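HOSPITALITY FOUNDATIONS, SECTION B
Handout 7: Produce on the Plate (The Sorting and Setting-Out Unit)

Read before the practical. Those who have read it tend to finish before lunch. Those who haven't tend to be lunch, as far as the instructor is concerned.

What this unit covers

You have spent the last few sessions on knives, and most of you still have your fingertips. This week the knives stay in the drawer. We are looking at what happens to fruits and vegetables between the crate and the plate, when they are whole, uncut, and at the mercy of whoever is standing at the table.

Setting out sounds too easy to need a handout. Then someone puts a melon on top of the peaches and we all learn something.

Clearing the table

Start with a bare surface. Phones, car keys and coffee do not count as bare. Wipe down, let it dry, then bring the items over and lay them out side by side with a little space between them. No piles. A pile hides the soft one at the bottom, and the soft one at the bottom is always the one the guest picks.

The plate goes down first, off to one side. Pick the side away from your working hand if you like to reach across things, or the same side if you have been taught better. Leave it there. People who move the plate every two minutes are usually putting off a decision about the pepper.

Shapes, and why they argue

Produce comes in three kinds of awkward. There are long things, which roll. There are lumpy things, which wobble until they find a side they like. And there are curved things, which take up more room than they have any right to.

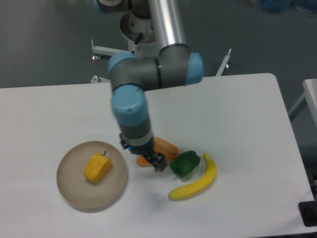 Umesh Shakya wanted to know why we don't just start with the banana, as it's the one everyone recognizes and it would get the hardest shape out of the way. Fair question, and it came up in both sections. You can start with it. You will then spend the rest of the exercise building around a curve, and whatever goes inside the curve will look like it is being hugged. If that is the effect you want, carry on. For a first attempt, set the long straight item across the plate, settle the lumpy one against it, and let the curved one follow the rim. The rim is already curved and won't mind.

Color

Orange, green and yellow will get along without any help from you. Put the darkest item where you want people to look last, or first, depending on which textbook you own. Dosevetti says last. Mangubat says first, at length, with diagrams. For the written test either answer is accepted if you give a reason. "It looked nice" is a reason, and it is worth one mark.

A shallow tan plate is forgiving. White plates show every drip and blue ones make bananas look unwell. The Demel plates with the gold edge are for the end-of-term dinner and are not to be touched, admired closely, or used for toast.

Handling

Pick things up around the middle, firmly enough to hold and gently enough that you could explain yourself afterward. Bananas bruise on a delay, so the damage you do in class will be visible to your successor. Peppers are tougher than they look, but a squeezed one splits at the lobes. Root vegetables can survive most of you.

Lower each item onto the plate. Lower. The word "drop" does not appear in the Pukus worksheet, though a great many people seem to have found it there.

The practical

You have 15 minutes to set out and plate your produce, in pairs, from a clear table. Both partners handle at least one item. Talking is allowed. Blaming is allowed quietly.

Marks are given for order of work, handling, use of space on the plate, and the state of the table when you leave. That last one has cost people more than the other three put together.

Written follow-up

Write 200 words on the order you chose and what you would change. Do not describe the vegetables to me. I have met them.

Hand in at the start of the next session, stapled, with both names on the front. The stapler is on the shelf by the sinks and should be returned there.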